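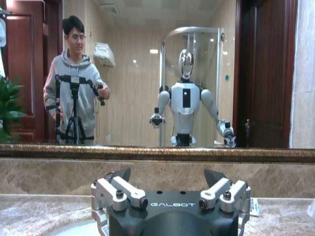 *Galbot gripper over a marble bathroom counter, jaws open, with the robot in the mirror.*

## Can a robot clean a guest bathroom yet?

**Joscha Schwerdtfeger**

I look after 34 rooms at a small guesthouse in Zollmont. Bathrooms take up most of the morning. I keep seeing humanoid robots with two arms and grippers, and I want to know if one could wipe a counter, rinse the sink and do the mirror without somebody standing next to it. The counters are marble and the mirrors have fancy frames. Budget is not decided.

**Belmiro Tavares**

Not unattended, no. I do maintenance for a building with 321 apartments and we had a trial in February. Wiping a flat, clear counter went fine most days. Trouble started with small stuff left next to the sink - cards, hair ties, a wet bar of soap. Mirrors were worse. It left streaks and we redid them by hand. One bathroom took it 34 minutes and my slowest guy does it in 12.

If you talk to a vendor, ask to see it work in your own bathroom with the door shut and the shower in the way. Also ask who pays if it chips the stone.

**Rorov**

depends what you call clean. floor scrubbers work great, we have one that does 900 square feet a night. arms are still slow

**Fledov**

Agree with Belmiro on the mirrors. I'd skip the robot for now and get a better squeegee and a second cart.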